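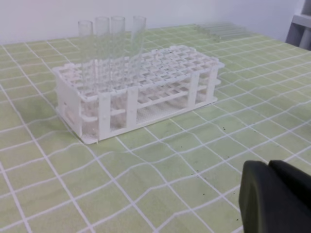 Cengiz Erdem was rinsing glassware when I arrived in Tremstead, and he went on rinsing it for a good while after I sat down, which suited me fine (there was tea, and the window was open). He has looked after the teaching lab at Konalon for 14 years, and he talks the way he works, slowly and with many trips back to the sink.

"People come in asking about the microscopes," he told me. "I always want to talk about racks! A student will spend the whole term with a rack in front of them and never give it a thought."

His favorites are the plain white plastic ones, two tiers over a flat base, with an oval hole in the end panel to get your fingers through. They scuff and go gray at the edges, and he doesn't mind a bit. The square holes please him too, and he'll happily hold an old rack up to the light to show you how the tiers line up.

I asked how he likes the tubes to stand, and out came the towel from his shoulder.

"Back row first," he said. "Then your hand isn't reaching over glass to get at more glass. My first teacher, at Sarıgül, was very firm about that. I was clumsy, you understand. I broke 7 in one morning and she made me write it in the book."

He still keeps a book like that, a fat one with a cloth spine, and we spent a pleasant half hour turning its pages while the kettle boiled again. Last April has 87 tubes in it, most of them lost in a single drawer that somebody shut too hard.

Clear glass is what he prefers, even though the supplier, Tinari, keeps offering him plastic. "You can look straight through it, down to the round bottom," he said. "If there's a speck in there, you'll find it. With the cloudy ones I'm always guessing, and I'm too old to be guessing."

By then he had the towel folded over the tap, and he asked whether I'd mind carrying a tray down the hall with him. I said I'd be glad to, and he told me to use both hands.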